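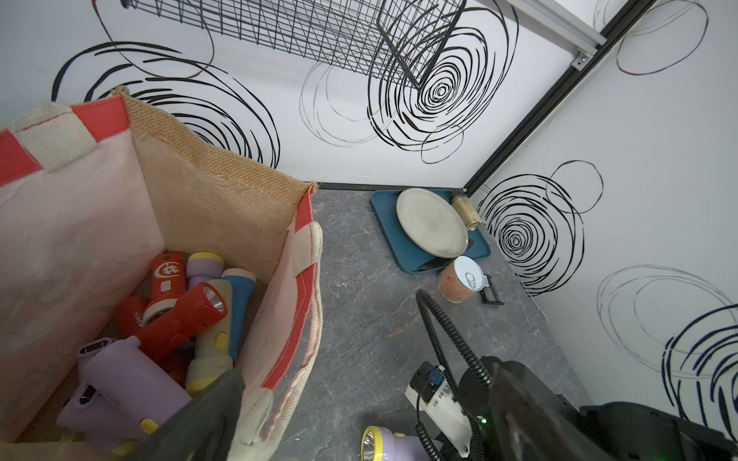 Figure 4.1 Torches and small lights stored together in a fabric bag

Chapter 4
Keeping Light to Hand

Most homes own more torches than the people living in them would guess. They collect in drawers, coat pockets and the boot of the car, and when the power fails they are hard to find. This chapter deals with the storage and care of portable lights. It follows on from Chapter 3, where we looked at candles, matches and other open flames.

By the end of the chapter you should be able to:
choose a suitable place and container for household torches
check a torch and its batteries
draw up a simple record of checks for a home or small workplace

4.1 One place for everything

An open bag, like the one in Figure 4.1, is a common way of storing lights. It can be lifted with one hand and carried from room to room. Soft sides take odd shapes well, and a pale lining makes it easier to see what has sunk to the bottom. The drawback is that the lights lie across one another. A torch with a wide head will sit on top of a slimmer one, and switches can be pressed by the weight of the pile.

Colour helps a good deal. Red, blue and lavender bodies can be told apart at a glance, and a household may agree that each colour belongs to one room. Flat, box-shaped lights are best stood on end at the side of the bag, where they take up less space.

4.2 A case from Oltenbridge

In December the town of Oltenbridge lost its power for 12 hours. Mihret Sisay, a housing officer, later visited 70 homes and asked each household to find a working torch. In 22 of them no torch could be found that lit. Most had flat batteries, and several had batteries that had leaked into the case. Her notes are used in the exercises at the end of this chapter.

Key words

Reflector: the shiny bowl behind the bulb that throws the light forward.
Lens: the clear cover at the front of the torch.
Contact: the metal part that touches the end of the battery.

Before you read on

Collect every torch in your home and put them together on the floor or a table. Try each switch. Write down which ones light, and set the others aside for the work in section 4.3.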